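O som da sala

O contrato previa duas noites em Muvelberg e uma passagem de som às quatro da tarde. O técnico chegou às duas. A sala Gokwood tinha 2.000 lugares, teto baixo no fundo da plateia e uma ressonância em 347 Hz que constava do relatório de todas as digressões anteriores.

Mediu a resposta a partir de seis posições. Na quinta, junto à coluna esquerda, o pico subia 6 dB acima da média. Aplicou um filtro estreito no sistema principal, repetiu a medição e guardou o ficheiro com o nome da cidade. Os Bradness tocavam com duas guitarras, baixo, bateria e um órgão elétrico a que chamavam Samuel. O órgão era a origem do problema: a nota fá, sustentada no final da terceira canção, ficava a 2 Hz da frequência da sala.
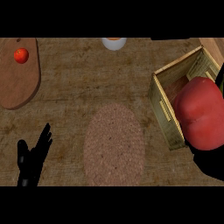
Às quatro, a banda subiu ao palco. O teclista segurou o fá durante doze segundos. O filtro conteve o pico, mas a nota perdeu corpo e o baixo passou a soar à frente de tudo. O teclista pediu mais retorno. O técnico subiu o canal dois decibéis e não disse nada sobre o filtro.

Antes da abertura de portas voltou à quinta posição. Com a sala vazia, pôs a tocar a gravação do ensaio e retirou a correção. A coluna vibrou ao toque da mão. Calculou a absorção do público, com a lotação esgotada, e concluiu que o pico desceria para metade.

Apagou o filtro às sete e vinte. No relatório, na linha da ressonância, manteve o valor de sempre e acrescentou: sem correção na primeira noite, rever na segunda.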